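9 March 2021

Up at six for the open day at Cenetora. The train was quiet and I was there before the doors opened, so I sat on a wall and ate half my lunch. Nkechi Igwe met us at reception and gave out visitor badges. Mine had the wrong surname on it.

The first hour was talk. Cenetora started on shop work in February last year and now has 442 recorded tasks, nearly all of them picking things up off shelves and putting them back. They want 2000 by the end of the year. The slides were too small to read from where I was.

After coffee we went through to the demonstration. The arm is called Drundent and it stands on a wheeled base, a bit lower than I had expected. It moved tins from one shelf to another for twenty minutes. It was slow – slower than I am, anyway – and it dropped one tin, which Nkechi picked up and put back without stopping her talk. A man from Lelance asked what it cost and didn't get a figure. I asked about bottles. She said bottles are harder than tins, the trigger sprays worst of all, as the weight shifts and there are several places to take hold.

Then a short session on how the shelf work is recorded, two hands at a time, in among the cleaning products. One hand goes round a Mr Muscle spray with an orange trigger, the other takes the tall white bottle next to it.

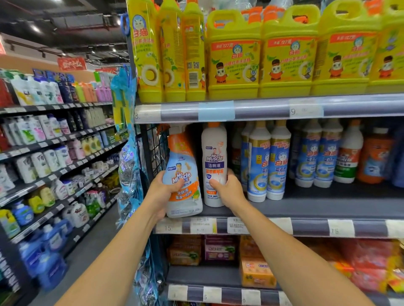
Does the arm need to be shown every new product before it can pick it up? Only if the shape is new to it; a change of label makes little difference, according to Nkechi.

Lunch was sandwiches. I talked to two people from Ogunleye who had come more than 200 miles and were going back the same night. Left at three. Must write to Nkechi about the slides – and get the badge name put right before the next one.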